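Category: Music & Practice Studies
Shares 5 | Comments 4

3.2 Arrangement of the practice surface

Most home players in the Udell survey said they set up wherever there was space, and the things they used were much the same from one household to the next: a stand, some printed music, and a way of keeping time. What differed was how close these things were to each other. Kleinschmidt (13/08/2020) had suggested that players who keep the metronome within the same line of sight as the page look away from the music less often. We wanted to see whether this held for small tabletop setups, where the stand stands on the table itself and shares the surface with everything else.

The survey drew 683 usable replies from a mailing of almost 2,000. Replies that mentioned a floor stand only were put aside and are treated in Section 5. For the remainder we coded three things: where the tripod base stood, where the metronome stood in relation to it, and how the pages were held. Ottmar Kleinschmidt checked the coding against the earlier Ngcobo list and changed the wording of two categories, so our "near leg" is the same as "inner foot" in that list.

Page holding turned out to matter more than we had planned for. Loose sheets slide on a tilted desk, and two sheets set side by side can be wider than the desk that carries them. Players mentioned clips, pegs, rubber bands and rods. Rods were liked for staying put, but several replies complained that a rod crosses the notes and has to be moved when the eye reaches that bar.

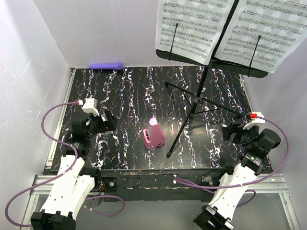
Figure 4. Music stand with two printed sheets held by thin black rods; pink metronome near the center of the table, beside the front leg of the tripod.

We call the placement in Figure 4 "close left." The metronome is a short distance to the left of the tripod's front leg, and the splayed legs take up a good part of the tabletop around the pole. A folding base of this type needs more room than its weight would suggest — a point made in many replies, mostly by people who also keep a lamp or a pencil tray on the same table.

The Cindar group reported the opposite habit, with the metronome pushed to the far edge or placed on a shelf. Their players used larger rooms and louder instruments. We did not measure loudness, and the Cledari questions on hearing the beat were dropped in September after the pilot round.

Patterned table covers were recorded but not analyzed. Two respondents said that a busy pattern made it harder to find a dropped pencil. No one linked it to reading the music. Table height is covered in Section 3.3, together with seat height.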